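Labelling suturing practice without fooling yourself: notes for new club members

Most students join the surgical robotics club wanting to train a model in their first fortnight. I'd hold off. I have marked plenty of term projects that claimed to recognise stitching steps, and the weak spot was nearly always the labels. These notes cover the labelling. Akinyi Temba wrote the first version and I have made it grumpier.

Before you start, open the set in Drurel, our labelling tool, and turn off auto-suggest. It's quick and it sounds sure of itself, and you'll end up agreeing with it. Work in batches of 100 stills and stop for a break after 60. You won't feel tired, but your labels will say otherwise.

Step 1. Label the thread first

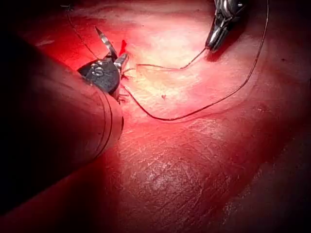 Thread is where most beginners' labels fall apart. Trace one strand at a time, and never join two strands on a hunch. A long loop like the one that drops from the top, swings left and climbs back to the instrument on the left is easy enough to follow. The fainter strand coming in along the upper side of the shaft is the one people skip, or worse, glue to the loop because it seems tidy. Give it its own label and mark it "uncertain" where it fades into the dark red. Shadows aren't thread either – zoom in before you click.

Step 2. Name the instruments by position

Use "left tool" and "right tool", even if you're positive you know the model. Vilmos Hajdu and Maximiliano Cabral once spent an entire meeting arguing over a product name that had no bearing on the results. If a tool is blurred, label its outline loosely and tick the blur box.

Step 3. Label the state of the wound, carefully

Our scheme, Plellitz, has three settings: open, partly closed and closed. Pick one from what is in the still, and don't peek at the next one to help you decide.
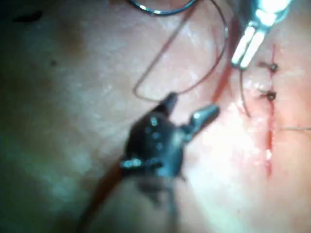
Count a stitch only if you can see a knot on the seam. Thread held near the wound doesn't count, however promising it looks. I'd also ignore anyone who wants a "good stitch" label. One still can't tell you whether a knot will hold, and a column full of guesses makes a nice chart and a poor model.

Step 4. Swap and compare

Trade batches with a partner and label theirs blind. If you disagree on the thread, talk it over and fix the written rule before you fix the label. Orest Zakharchenko keeps the rule sheet, so send changes to him.

Save the finished batch to the shared folder with both sets of initials, and leave the "uncertain" marks in.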